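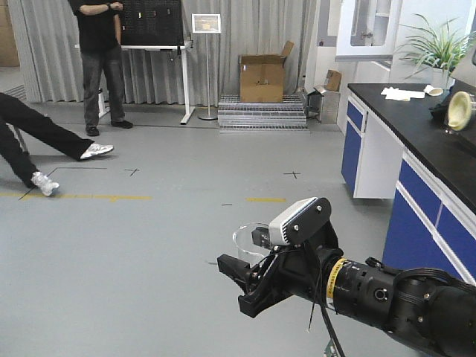
Tarık says tape never survives a whole winter on an epoxy floor, and I should just paint my marks and be done with it. He may be right! But I move things around too much for paint (the desk has been in 2 spots since November already), and yellow tape is cheap. I got a 60-yard roll and I've hardly made a dent in it. Next up is the pegboard, where I keep hanging small stuff and then forgetting what I own.

Search this blog Search Go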